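# Visit to the Resemberg textile house, open day in June

I came to Girnulside with the early bus and walked the last part along the canal. The open day at Resemberg started at 10 in the morning, but the gate was already open and a woman gave me a paper badge and a map of the building. The map had the floors in the wrong order, so I saw the finishing rooms first and the weaving last.

The company makes table linen and curtain fabric. Our guide was Fikri Purba, who has worked in the finishing department for 12 years. He speaks quietly and the machines downstairs are loud, so it was good to stay close to him. We were a small group, mostly people from the sewing club in Piltden, and they asked much better questions than I did.

In the print archive there are 418 patterns kept in flat drawers. We were allowed to open two of the drawers. The oldest papers are brown at the corners and have pencil notes about color, some of them in a handwriting that even Fikri cannot read. I liked the stripes from the Tesfamariam series very much, but they are not printed any more. One lady asked if they could be ordered specially. The answer was yes, from 200 meters - she laughed and closed the drawer.

After that we had coffee in the canteen. The cake was gone when our group arrived.

The weaving hall is hot and smells of oil and cotton dust. I stayed there only ten minutes. If you go next year, take a light shirt and leave your coat at the entrance, there is a rack for it.

The part I enjoyed most was the room about folding and flat cloths. Fikri explained that a napkin should be folded with the grain of the fabric, and the hem must lie inside, or the edge makes a line after some weeks in the cupboard. I have folded mine wrong for all my life. He also talked about putting a plain color together with a printed ground, and why small flowers forgive a strong color better than big ones do.

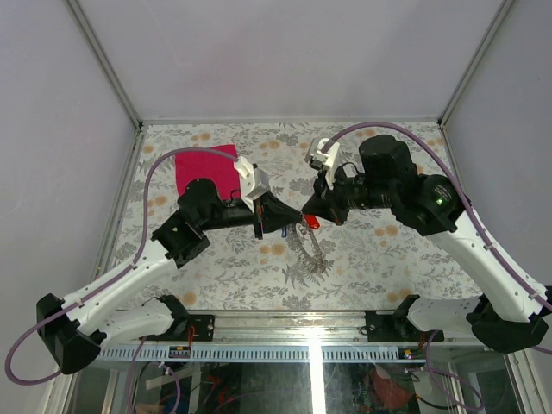

*Folded cloth in magenta pink on the fern and flower print*

I would not have put this pink with gray-green leaves at home, but I have changed my mind. The orange and tan in the blossoms are soft, and so they do not fight with it.

The shop is beside the exit and takes cards only. I bought 2 tea towels and a bag of remnants for my sister. The bus back to Piltden leaves from the other side of the bridge, and the stop has no sign.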